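Skisero opens registration for bedroom sorting workshops

BUDATHOLM – Skisero, the home organizing service, will run a new series of workshops in December on sorting the small things that collect on beds, nightstands and dressers. Registration opens Sunday.

The series is called Plellow. Each group meets four times and is limited to 40 people. The method uses one open box. Participants lay everything out on the bed, decide what belongs together, and put back only what they want within reach.

"People buy a lot of containers before they look at what they own," said Maureen Wainwright, who leads the workshops. "We ask them to start with a single box and the pile they already have. Wipes, makeup, yarn, a stuffed toy. It all goes out on the blanket first."
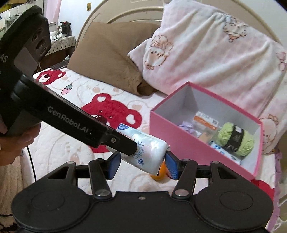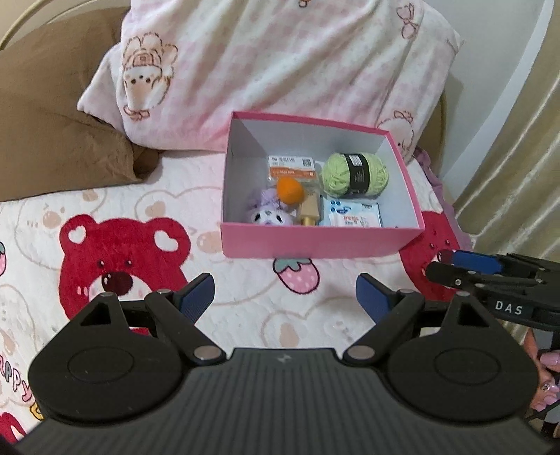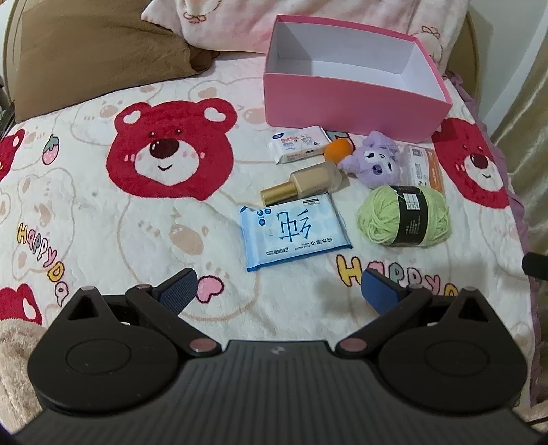 Plellow: a pink box and small items on a bed.

The fee is $53 per person and covers all the sessions and a printed worksheet. Boxes are not supplied. Any open box that fits on a shelf or under the bed will do, and shoeboxes without lids are fine.

Workshops will be held in the evening at the Millet building. Josué Guimarães will teach the Portuguese-language group. Ertuğrul Karaca is in charge of scheduling and can move participants between groups until the second session.

Places can be reserved at the Skisero front desk or by phone at extension 2501.

Media contact: Colin Pilkington, Skisero, Budatholm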